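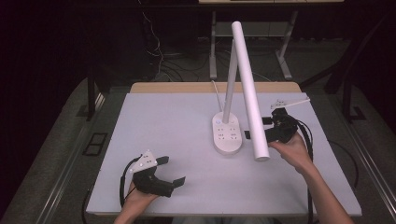 Page last changed: 21 Apr 2018

By Helju Lill

Lamps, light and your eyes: questions we get asked

Skotwood doesn't sell lamps, and no lamp maker pays for these pages. Most of what follows started as letters from readers who had been told something in a shop and didn't quite believe it. I am not a doctor. If your sight has changed, or one eye hurts, stop reading web pages and go and have it looked at.

Will reading in poor light ruin my eyes?

Your grandmother said so and so did mine. Dim light can make your eyes tired, and you may get a headache from screwing them up at the page. That normally goes off after a rest. Lasting harm from an evening with a book and a weak bulb is a much bigger claim, and I have yet to see anyone who makes it back it up with more than a wagging finger.

Is a "daylight" bulb the same as daylight?

No. It is a bulb with a cooler, bluer colour than the old yellowish sort. The word on the box tells you what colour the maker was aiming for. A bright day outdoors gives far more light than any desk lamp, and it comes from all over the sky. Some people like cool light for sewing or for matching paint. Others find it makes the spare room feel like a dentist's. Both are right about their own rooms.

The box says "eye care". What does that mean?

Ask the shop. I did, for three different lamps, and got three answers: that it didn't flicker, that it had less blue in it, and that it was "softer". The first two can at least be measured. The third is a remark about pillows. If a box says "eye care" and doesn't say what has been done or how it was checked, treat it as decoration.

Do I need to worry about flicker?

Sometimes. Cheap lamps can flicker, most often when they are turned down low, and some people do get headaches from it. You can wave a pencil quickly under the lamp and see whether it breaks up into a row of separate pencils. It's a rough test and it will miss things. If a lamp passes and you still feel bad under it, believe your head over the pencil and take the lamp back.

What about blue light and sleep?

There is something in it. Bright light late in the evening can put off sleep, and bluer light seems to do more of this than yellow light. What I doubt is the jump from there to a dear lamp with a "sleep mode". There are 1440 minutes in a day, and a lamp that turns amber for the last few won't make up for coffee at nine and a telephone in bed. Turn some lights off. It's free.

How many lumens should I look for?

Lumens tell you how much light comes out of the lamp in all directions. They don't tell you how much lands on your book. A lamp of 326 lumens pulled in close may light a page better than one of 2000 up by the ceiling. Where the lamp stands, and which way it points, matters more than most shops let on. I'd be wary of any advice that gives one number for everyone. An older reader will usually want a good deal more light than a child doing sums at the same table.

Where should the lamp go?

If you write with your right hand, try it on the left, and the other way round if you're left-handed, so that your hand doesn't throw a shadow where you are writing. For a screen, keep the light off the glass. Leave another light on in the room as well. A single bright patch in the dark is tiring for a lot of people, though I've met a few who swear by it and I can't prove them wrong.

Is the Lila reading lamp worth the money?

We get this one more than any other, thanks to the leaflets. Vlasta Stan used one at home through February and thought it a decent lamp. It stayed where she put it and the switch was easy to find in the dark. She noticed no change in her eyes, her sleep or her "focus", all of which the leaflet had promised her. If you like the look of it and can spare the money, buy it as a lamp.

The leaflet quotes the "Liepiņa method". What is that?

We wrote to the sellers and asked for the study. They sent us the leaflet again.

Can a special lamp help with winter gloom?

Possibly, and I'd take this more seriously than most of the claims here. Light boxes made for low mood in winter are much brighter than a desk lamp and are used in a set way, usually in the morning. An ordinary desk lamp with "mood" printed on it is another matter. Talk to your doctor first, above all if you have an eye condition or take medicine for your mood.

Do the coloured plastic sheets for reading work?

Some children say they like them. Liking them may be reason enough to use one, as they cost very little. Claims that they cure reading trouble are on shaky ground, and I would be sorry to see a child given a yellow sheet in place of proper teaching.

Can I take a lamp back if it doesn't suit me?

Depends where you bought it. The shop in Tadulgate gives 14 days if you have the box. Others only take back faulty goods bought over the counter, so ask before you pay, and keep the receipt somewhere you'll find it.

You seem to be against everything. Is there any lamp you like?

Mine is an old one with a heavy foot and a shade that gets too hot. I wouldn't recommend it.

Contact: write to Helju Lill, care of Skotwood | © Skotwood | Back to top

This site uses cookies. By carrying on you agree to their use. OK | Find out more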